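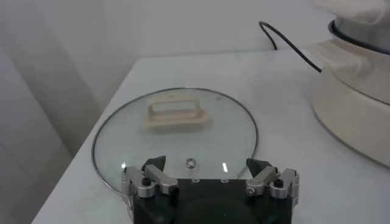 Glass pot lid with a cream handle, on a white tabletop

Exported clips play too fast in Lellix viewer
posted by Emese Barta

I record from a USB camera with Lellix and export the recordings to AVI. Inside the viewer a 90 second recording plays at the right speed. After export the same recording is over in 30 seconds in every other player I tried. All the frames seem to be there, it just runs three times too fast. The recording rate is set to 9 frames per second. I updated in April and don't remember this from before, but I didn't export much then. Is there a setting I missed?

Kinga Bakos
The export dialog has its own frame rate box and it does not read the rate from the recording. Open Export, click More, and look at "Playback rate". Yours is probably on 27, three times your recording rate. Type 9 there and export again. The box goes back to its old value when you close the program, so save it as a preset if you do this often.

You don't need to record anything again. The original file keeps a time stamp for each frame -- only the AVI is wrong. If you have already deleted the originals, most video editors will let you slow the clip to a third of its speed.

Quang Quách
Same thing here, I just use Flumora to play them and set the speed by hand.

Tibor Kun
Kinga's fix works if your camera holds a steady rate. Mine drops frames when the laptop is on battery, and then a fixed rate gives you a clip that drifts. For those, tick "Repeat missing frames" in the same dialog. The file gets bigger (one of mine came out at 263 MB) but the length matches the recording. The box is grayed out for snapshots and for anything saved in the old format.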